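Domville Open Day Wrist Recordings — Data Card

Version 4, maintained by Tín Bạch and Diệp Cù
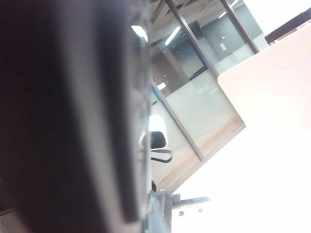

What is the Domville set meant to be used for?

Testing software that has to cope with a wrist camera in an ordinary, unprepared room. It was recorded during an open day at the Domville lab on 12 May 2018 and is best suited to checking exposure handling, background rejection and self-masking of the gripper. It is too small to train a policy from scratch.

Summary

The set holds 110 recorded episodes from one arm, run as a public demonstration. Visitors were allowed to choose the task from a short menu and, in the afternoon session, to guide the arm by hand under supervision. Each episode consists of a wrist video stream, joint positions, gripper opening and a plain text note entered by the operator. Total length is nearly 200 minutes.

An earlier release under the name Wastance contained only the morning session. It should no longer be used. Its joint logs were shifted against the video by a variable amount, and the correction applied here could not be carried back to it.

Contents

episodes/ one folder per episode, numbered in order of recording
episodes/NNN/wrist/ still frames extracted from the wrist stream
episodes/NNN/joints.csv time, joint positions, gripper opening
episodes/NNN/note.txt operator note, free text
splits/ three lists: tune, check, hold
tools/ reader script and the alignment script
CHANGES version history

The reader script is called Vakine, after the logging program it replaced. It needs no package beyond the standard library unless frames are to be decoded, in which case any common image library will do.

Recording procedure

The arm was mounted at a table and homed before each episode. The operator started the log, announced the task to the visitors and then released the arm. Logging stopped when the gripper returned to home or when the operator pressed stop. Episodes ended by the operator are marked "stopped" on the first line of the note, with the reason if one was given.

Tasks on the menu were reach, grasp, hand over and put back. "Look around" was added during the day at the request of visitors. In these episodes the wrist turns through a wide arc without touching anything, and large parts of the video show walls, ceiling and furniture at steep angles. They have turned out to be the most requested part of the set and are listed separately in splits/look.txt.

Lighting was left as found. Exposure was automatic in the morning and locked in the afternoon. The change is recorded in the note of the first afternoon episode and nowhere else, so code that depends on it should read the split lists, where the two sessions are kept apart.

What to expect in the frames

A gripper finger close to the lens can take up much of the view and is out of focus. A bracket of the gripper may also be visible beside it. Pale table surfaces can overexpose almost completely, with no texture left to track. Glass partitions with slim metal posts give strong straight edges that have nothing to do with the task, and feature trackers tend to lock on to them. Fluorescent fixtures seen through the glass produce bright patches that a simple threshold will confuse with highlights on the gripper.

No gripper masks are supplied. A fixed mask works poorly, as the finger position changes with the gripper opening. Users who need one should build it per opening value from joints.csv.

Privacy

Visitors signed a form at the door. Episodes in which a face could be recognized were removed before numbering, so there are no gaps in the sequence. No audio was kept. Requests for removal can still be sent to the maintainers and will be applied in the next version.

Known problems

— In 18 episodes the gripper opening is logged as a constant. The encoder cable had worked loose and was reseated during the break. The affected folders contain an empty file named NOGRIP.
— Time stamps are relative to the start of each episode. There is no common clock across episodes.
— Operator notes are inconsistent. Tín Bạch wrote the task name first, Diệp Cù wrote the outcome first. Both orders are handled by the reader script, but not by a plain text search.
— The "hold" list has few hand over episodes. Results on that task should be reported with the episode count.
— Joint positions during hand guiding include small jumps where the brake engaged. These were left in.

Changes in this version

Alignment redone for both sessions using the Amaral method, which matches the first wrist motion in the video to the first joint motion in the log. Split lists regenerated. Two misspelled task names corrected in the notes. Frame extraction now keeps the original size; version 3 scaled everything down.

A further release is planned for July, with the hand guided episodes resampled to an even rate. Folder numbers will stay the same.

Use and citation

Free for research and teaching. Cite as "Bạch and Cù, Domville Open Day Wrist Recordings, version 4" and state which split was used. Corrections to notes or task labels are welcome and should give the folder number and the line to be changed.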